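August 2025

Day one of going without a phone in the bedroom. The plan comes from Stundolo, the sleep course I swore I wouldn't pay for and then paid for. It promises a "reset" in 30 nights. I have my doubts about anything that resets a person. I also have doubts about a course that tells you to put your phone down and then sends 6 emails before dinner.

What the bed looked like this afternoon

Before lying down you are supposed to clear every surface you sleep near. Fine. I can't argue with that one, given the towel, the newspaper, the lip balm and the clips. I read the paper in bed now that I can't scroll, and I'm not convinced newsprint is any more restful. The long piece on Orbán kept me up longer than any video would have. The course says paper is "calming by nature." Whoever wrote that has not read a paper lately. The little white night light is staying, whatever the course says about total darkness. I have walked into that door frame enough times.
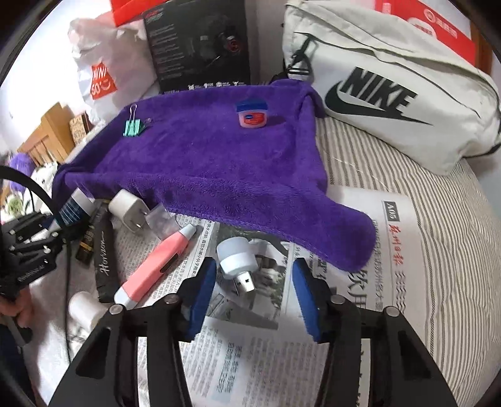
The evening routine

Page 146 of the workbook (yes, there is a workbook, and yes, it is that long) wants a wind-down hour. Warm drink, dim room, slow skin care. I don't see what my face has to do with my sleep. The claim is that 3,000 people tried it and "felt more ready for rest." More ready than what? They don't say who was asked or when. I'd feel more ready for rest too if somebody had just told me I could stop doing everything for an hour.

Still, I said I'd do it properly, so hydrating balm it is. I'll allow that rubbing something into your hands is a decent way to keep them off a screen.
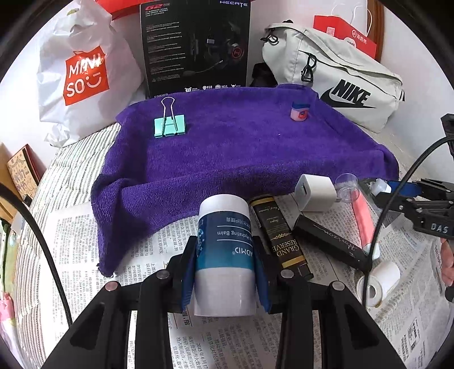 Later, can't sleep

Well. Lights out at ten, wide awake at midnight, writing this. I tried the breathing. I tried counting backward. I got up once to check the stove, which was off, as it always is. The neighbors' dog had plenty to say.

My old method was to listen to a dull radio show until I dropped off, and it worked most nights. Tomorrow I may bring the radio back and not tell the workbook. I'll give the rest of it until the end of the week. Need milk and stamps.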